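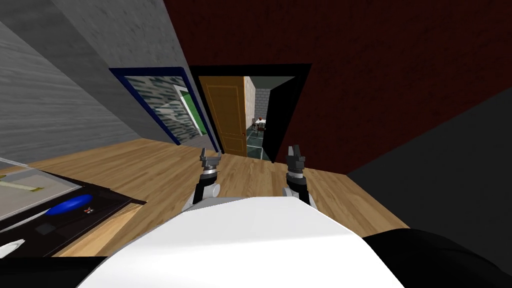 Two-arm unit, simulated view.

Dakham Kart Circuit
Pre-Meeting Track Safety Checklist
Date: 8 Oct 2019
Inspecting officer: Fernanda Bettencourt
Reviewed by: Bernardo Correia

1. Circuit surface, 700 m layout
Satisfactory. Loose gravel at the exit of Lombardi corner to be swept before first practice.

2. Tyre barriers
Action required. Strapping has perished on 3 stacks at the hairpin. Replace before any kart enters the circuit.

3. Kerbs and run-off
Satisfactory. Paint is worn on the inside kerb at Pandent chicane — repaint when next closed.

4. Marshal posts
Satisfactory. Flag sets complete. The red flag at post 2 is faded and should be exchanged.

5. Fire extinguishers
Satisfactory. Service tags current to June. The pit lane unit has been returned to its bracket.

6. Refuelling area
Action required. Spill kit is short of absorbent pads. No refuelling is permitted until restocked.

7. Medical access
Satisfactory. Gate unlocked and clear of parked trailers.

8. Timing and radio
Wekesent transponder loop tested. Radio reception at the hairpin remains poor; marshals there are to carry a spare handset.

Outcome: conditional approval. Items 2 and 6 must be signed off by the Clerk of the Course before the drivers' briefing.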